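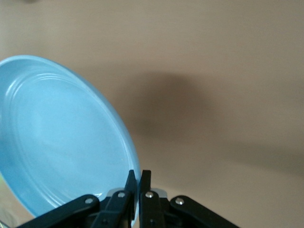 Gandside Woods Camp: Edge Tool and Saw Inspection
Sheet 3 of the camp stores set. Fill in at the start of each season and again in May.

Mark each line OK, FIX or OUT. A tool marked OUT goes in the red crate and stays there until it has been signed back in. Comments from the last round are left under each heading so the next person can see what was found.

1. Folding saws

Blade locks open and does not move when pressed from the back. OK
Blade locks closed. FIX
Teeth complete, none bent out of line. OK
Pivot bolt tight, blade still opens with one hand. FIX
Handle free of cracks around the bolt. OK

Comments: Two Skundach saws open in the bag when shaken. The catch is full of dried resin. Clean with a stiff brush and a little white spirit, let it dry, then one drop of oil on the pivot. Don't oil the catch. The bolt on saw 19 had backed out half a turn. Nipped up and marked with paint so any movement shows.

2. Bow saws

Blade tension correct (should ring when flicked). OK
Blade guard present and fits full length. FIX
Pins straight and fully seated. OK
Frame not twisted. OUT (one)

Comments: The twisted one cuts in a curve and has done for a while. Somebody had written "pulls left" on the tape. It should have come out of use then. Guards are going missing faster than anything else in the stores. Split hose pipe is fine as a stopgap if it is tied at both ends.

3. Fixed blade knives

Blade firm in handle, no rattle. OK
Edge free of chips you can feel with a thumbnail drawn across it. FIX
Tip not snapped or bent. OK
Sheath grips the knife when held upside down. OUT (three sheaths)
Sheath drain hole clear. FIX
Belt loop stitching or rivet sound. OK

Comments: The Odska sheaths have gone slack at the mouth. I tried warming one and squeezing it back to shape and it held for a morning. Not good enough for a belt knife. Replace. The knives themselves are fine and can be used from the bench until new sheaths come.

Drain holes were packed with wood dust and grit on most of the older sheaths. A pipe cleaner does it. Knives put away wet into a blocked sheath had brown spots along the lower third.

4. Crook knives

Edge covered when stored. FIX
Handle long enough for a full grip. OK
No burr on the back of the blade. OK

Comments: Corks are no use on these. Wrap with a strip of leather and a rubber band. Check the bands each time, they perish over winter.

5. Sharpening kit

Stones flat (check with a straight edge). FIX
Strops clean and dressed. OK
Finger guard fitted to files. OUT

Comments: The 220 grit stone is dished in the middle and was rounding over the edges of anything put on it. Flattened on wet-and-dry paper over the slab. No files to be lent out until handles and guards are on.

6. Storage and issue

Crates lockable and locked when unattended. OK
Issue book up to date. FIX
First aid kit within reach of the carving area. OK
Large wound dressings in date. OK
Carving area marked and clear underfoot. FIX

Comments: Stores number 228 is down in the book as returned but was not on the rack. Found later in the Mak trailer, under the tarps, without its guard. Anything used at the lower site must be checked in by hand at the stores door, not ticked off from the trailer.

Offcuts had built up under the benches. Rake before each session and again at 4 pm.

Outstanding from this round: sheaths, bow saw guards, file handles. Replacement blade for the twisted saw not worth ordering, scrap the frame and keep the pins.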